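How to Clear Out a Junk Drawer in One Evening

Pick a Monday. Nothing good is on and your standards are already low. You'll need a trash bag, a shoebox and 18 minutes, though the drawer will ask for more.

Step 1. Pull the drawer all the way out and tip it onto a table. Picking through it in place is how I ended up owning nine tape measures.

Step 2. Toss the obvious stuff: dead batteries (recycle those), dried glue, takeout menus from restaurants that closed. Any key you can't name goes in the shoebox until January. Then it goes too.

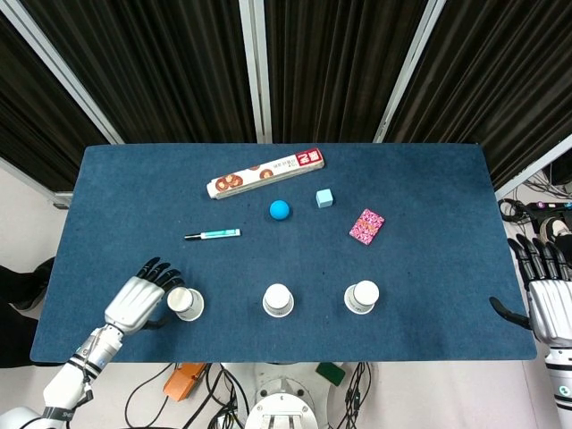 Step 3 is sorting, and the trick is to spread things out. A pile hides its worst members. Put down a cloth or mat in one dark color and leave gaps between items, so a marker pen or a little light blue cube has to sit there and justify itself. Long boxes can lie at a slant if they must.

Step 4. Put back only what you've used since last summer. Tape, scissors, one pen - test it first.

Step 5. Slide the drawer in and label it. Mine says TOOLS, and it has two rubber bands and a screwdriver in it.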